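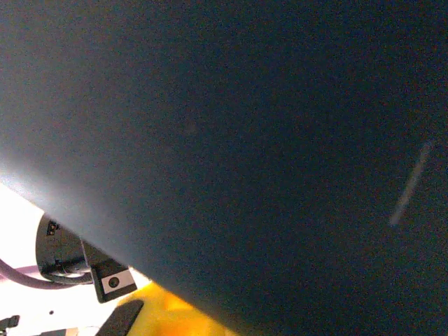
Nado Table Board, Slate

The Nado is a flat board for use on top of a table, desk or worktop. It gives you a smooth, level place for sorting, folding, wrapping or craft work and lifts away when you need the table back. Supplied by Edwards of Kandcombe.

Thickness: 18 mm
Finishes: plain slate, grey marble pattern
Corners: square
Guarantee: 2 years

The board can go straight onto a bare table or over a cloth. If you use a cloth, pull it flat first and check that there are no folds under the board, as it will rock on a thick seam. Felt pads are sold separately in packs of 18.

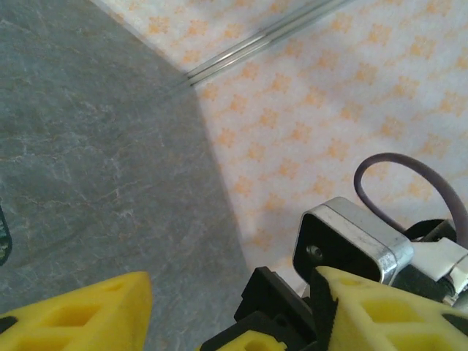 Grey marble pattern, with white and orange patterned cloth.

Cleaning

Wipe with a damp cloth and a little washing-up liquid, then dry. Do not use scouring pads or cream cleaners. Fine marks show more on the plain slate finish than on the marble pattern. Keep hot pans off the surface.

Delivery

Plain slate is held in stock and sent within 3 working days. The marble pattern is made to order. Boards can also be collected from the Kandcombe shop, please ring first.

See also: Orkell folding trestles, Orkell edge clamps, felt pads.

Page updated 2025-02-11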